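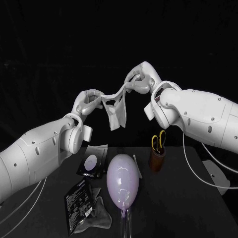 Kundstead sells its two-arm workstation as a package: arms, hands, a head camera and a software license. Lorne Leclerc, who runs product support at the company, spent part of a Wednesday afternoon answering questions about what buyers get and what they still have to do themselves.

The first question was cloth, which comes up in most sales calls. "A rigid part stays the shape you measured," Leclerc said. "Fabric has a new shape every time you touch it. One hand alone can pick it up, but you need the second to find out what you picked up."

The package, called Tudus, treats handling fabric as a separate skill module. The operator records 30 demonstrations on the customer's own material, and the module is trained on those. Leclerc does not recommend skipping this step, even for buyers who think their cloth is ordinary. Thin fabric is harder than thick, he said, and white on white hands is harder for the camera than a contrasting color.

Clutter is the second common complaint. Support used to advise a clear table. "Customers don't have clear tables," he said. "They have packets, scissors, tubing. We now ask them to record with their usual things lying there."

Installation takes 2 days. Calibration is repeated whenever a hand is removed – a 10-minute job, according to Leclerc, once the operator has done it before. Cables are left external, a decision he defends on service grounds. "You can swap one without opening the shell."

He was less firm on wear. Dufour, the distributor, quotes a service interval in its brochure that Leclerc would not repeat for fabric work. The fingertips are the part he watches.

A version with a shorter forearm, Clidemwood, is due in June. Existing skill modules will need to be recorded again for it.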